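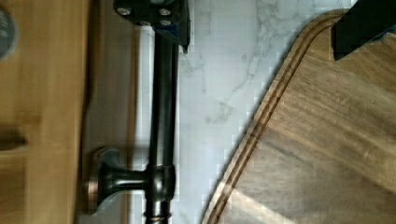 Moving abroad for shared service work: is the first year always like this?

Forum: Working Abroad > Career and Daily Life
Thread no. 2141

roya_z wrote:
Hello all. I am 28, I have a degree in linguistics and since the winter I am working in the service centre of Drirnier, in the customer accounts team. Before this I lived in two other countries, so moving is not new to me. But this time I have a doubt which does not go away.

My work is in three languages and I was hired for them. The salary is fine for the city. What I miss is a direction. My manager tells me to wait until July, when there will be internal positions, and that people from my team often go to HR or to training. Two colleagues told me the same was said to them one year before, and they are still in the same chairs.

Did somebody here move up inside such a centre? Or is it better to use it as a door into the country and then leave?

Roya Zarei

tramline65 wrote:
Door into the country. I did two years at Nadent and it was the same speech each summer. Take the language bonus, learn the local language in the evenings and go. I do not say it with anger, they paid me always on time.

aish_b wrote:
I don't agree with tramline65. I started on the phones at Shibata and after fourteen months I was in recruitment, where I still am. It is true that I asked for it in writing. I sent a short mail to my manager and to the HR partner with the job I wanted and what I was missing for it. After that they could not say they didn't know.

Roya, did you ask for a named position, or only in general? This makes a big difference.

Aishwarya Bhat

tramline65 wrote:
One person in recruitment, and how many still on the phones?

aish_b wrote:
Many, and some of them like it there. It is not a punishment to do customer accounts well.

roya_z wrote:
Thank you both. I asked only in general, so I will change that. Can I also ask how you handled the local language? At work we speak English the whole day and I am ashamed of how little I can say at the post office.

pavement_cafe wrote:
For the language I recommend a flatmate and not a course. I paid 1000 for an evening course and learned to describe my family. Then I moved in with two local people and in the kitchen I learned everything else, also the words for being late with the rent.

tramline65 wrote:
Flatmates work only if they don't want to practise their English with you. Mine wanted.

aish_b wrote:
Course first, then flatmates. Without the grammar you repeat sentences like a parrot -- I did this for a year and my colleagues were too polite to correct me.
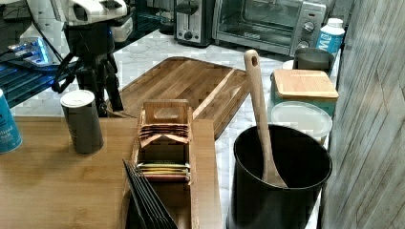
Prague, 06/06/2022

roya_z wrote:
I come back with news, as I like it when people finish their threads.

I wrote the mail as Aishwarya advised. I named the position (junior trainer for new starters) and I wrote that I need practice in speaking before a group. My manager answered the next morning, a bit surprised, and now I give the introduction to the accounts tool for the new people. It is no promise. But it is more than I had.

At the same time I had an interview with Callus, a smaller company. They want someone with my languages and the contract would be permanent, but the pay is a little lower and there is no relocation help. I have until July to decide.

tramline65 wrote:
Permanent is permanent. Take it.

aish_b wrote:
Congratulations with the training! I would ask Callus what happened with the person who had this job before. If they answer quickly and clearly, it is a good sign.

pavement_cafe wrote:
And check the notice period in your present contract. Mine was two months and I had believed it was one.

roya_z wrote:
It is two months also for me, I just looked. I will ask them about the start date.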